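I moved to Brokby in January and started the night shift at the Fleradetti bakery. Many of you asked how a person learns to sleep in the day, so I will write down what I know so far. It is a thread, sorry for the length.

The shift starts at 11 in the evening and ends when the bread van leaves. In the first month I went to bed directly when I came home. I lay there and listened to the neighbours go to work. I slept perhaps a few hours and woke up angry.

Then an older colleague told me to stay up a little. Eat something small, wash, read, and lie down at 9. I did not believe her, but it works better for me than going to bed at once.

About curtains. I bought the cheap ones first and the light came in at both sides. Now I have a Wilta blind, which goes inside the window frame, and a normal curtain over it. The blind cost me 800 kroner and I complained about it for a week. I don't complain any more.

Food is the difficult part. At two in the night the stomach thinks you are crazy. I bring soup in a flask and one boiled egg. If I eat the sweet buns from the tray (we are allowed), I am tired before four and my hands get slow.

Coffee: I stop at three. I tried to stop at five and lay awake with my heart going like a sewing machine.

My mother rings at noon. She knows that I work at night, I have explained it many times, but for her noon is a decent hour. The phone now stays in the kitchen, in the drawer with the tea towels.

Days off are a question I haven't solved. Some colleagues turn back to normal days every time. I tried it and felt as if I had travelled to another country and back. Now I go to bed at four in the morning when I am free and get up before lunch. It is a compromise - not a nice one, but I can meet people in the evening.

Somebody asked if it is lonely. A little. The shop in Løken closes before I am properly awake, so I plan my shopping like a general. But I also like the hours when the town is quiet. I never had this in my old job, where the telephone rang all day.

The pay is better at night, I should say this too. It is not the only reason I stay, but I would not do it for the day salary.

I will do this for 6 months more and then decide. If you have worked nights for many years, please write how you manage the days off. I read all the answers, only not at noon.

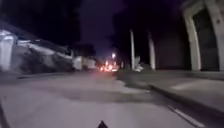
Keep the four o'clock bedtime on your days off, I did the same for years at the hospital laundry and it was the only thing that let me see my friends without ruining the next shift. And try porridge in place of the egg, it sits better at that hour.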